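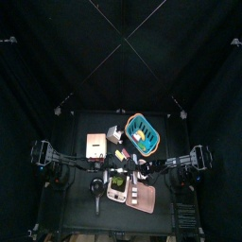

Course Notes / Unit 4: Controlling Light in a Small Space

Instructor: Marama Goodwin
Lab sessions: Wednesday, Room 57

Reading for this unit: the Hoani packet, first half. Bring it to lab.

Stray light is any light that reaches the subject without being planned. In a small room it mostly comes from windows, pale walls, the ceiling and your own clothes. Turning off the overhead lamps removes only part of it.

Black fabric is the cheapest fix. It takes in most of the light that hits it, and a matte weave does this better than a shiny one. Hang it on the sides first, then overhead. A dark table surface cuts down the light bouncing up from below.

Distance matters as much as fabric. Light from a small bare lamp falls off with the square of the distance, so a lamp moved from 50 cm to 100 cm gives one quarter of the light at the subject. A large soft panel placed close up does not follow this rule well. We will measure both.

Color temperature is given in kelvins. A warm household bulb is near 3000 K. Daylight is much higher and looks bluer. Do not mix the two in one setup unless the exercise asks for it.

Exercise 4a
Set one lamp 60 cm from a gray card. Take a meter reading. Double the distance and read again. Write down both numbers, then repeat with fabric on one side only.

Exercise 4b
Same as 4a, with a white board facing the fabric. Note where the shadow edge gets softer.

Written reports are one page, with your sketch attached. Hand them to Ruby-Lee Pearce at the start of the next lab. Late reports lose one grade step.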